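Gripper width from the wrist view: what the fit was hiding
January 30, 2023

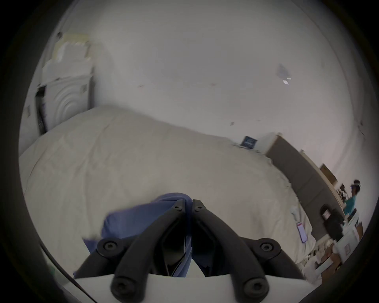 Wrist view, fingers nearly closed on a blue cloth, cream duvet behind.

I spent most of this week on the width estimator in Prirden, the small package that turns wrist video into a jaw opening per frame. The old version fitted one line from fingertip separation in pixels to opening in millimetres. It worked well enough on rigid objects and badly on cloth, and I had been blaming the cloth.

The lens is a wide fisheye, so the fingertips do not move across the image at a constant rate as the jaws close. Near the closed end a small change in pixels covers a different change in millimetres than it does when the jaws are open. With a mug or a tin the jaws stop well short of closed and the error never shows. With thin fabric they go nearly all the way, and the controller downstream treats the last bit of travel as noise.

Changes so far:

The line is gone. I now undistort the two tip points first, using the lens calibration already stored by Dretus, then look up the opening in a table taken by closing the jaws on feeler gauges. The table has 55 entries. Linear interpolation between them is fine.

The tip detector used to search the whole image. It now searches a fixed band, as the fingers can only be in one part of the view. On matte black fingers against pale bedding the edges are easy to find. Against dark fabric they are not, and there the screw heads on the linkages are no help either, being black on black.

Anything outside the image circle is masked before detection. The dark corners were producing false edges after undistortion.

I reran the cloth set, 1,577 frames labelled by hand. The old fit put 148 of them on the wrong side of the closed threshold. The new one gets 8 wrong, all of them with a fold of fabric over one tip. A confidence value would be the right answer for those. At present the estimator simply holds the previous width, and the log does not say that it has done so. This is bad and I will fix it before the next tag.

One thing I have not touched is timing. Rebelo stamps frames on arrival and the motor log is stamped at source, so the two drift when the disk is busy. I wrote a note on this in September under the Clalside heading and the workaround there still applies: resample the log to the frame times, and drop the first second of each recording.

The lookup table is in the repository next to the old coefficients. If you have printed your own fingers, measure your own table.

Filed under: perception, calibration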